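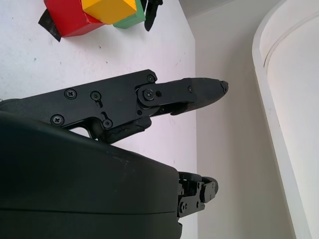 Wrist camera view of the Lindus cell, fingers open, with blocks at the top.

lindus-cell-notes

Hi! These are my setup and upkeep notes for the Lindus cell, the one that records the Troltum block episodes. The data itself has its own card, so look there for formats and splits. I started this file in February and keep adding to it when something comes loose.

Fingers
Each finger is layered plates and cross-head screws, and the screws do back out (ask me how I know). Every 3000 cycles I go over all of them by hand, base plate first, then the pivot. Snug is plenty on the pivot – if you crank it down the link gets stiff and the gripper reports a grasp when it's holding air. The tiny screw out near the fingertip strips easily, so please use the good driver from the Castellanos kit!

Pads
Swap them in pairs. I keep 3 spare sets in the drawer under the controller. After a swap, run pad_zero.py two times, because the first pass always reads a bit wide.

Housing
Scuffs on the shell are fine. If the seam starts to open up, stop and tell me.

Camera
Refit the mount, then redo the hand-eye calibration, no skipping. Old calibration files live in calib/old and I'd like them to stay there.

Known issues
Episode 645 was recorded with a loose pivot and is flagged in the index. The Dravico cable clip slips when the wrist is rolled all the way over. Still looking for a better one.

Last edited July 19, 2025 – Beca Harries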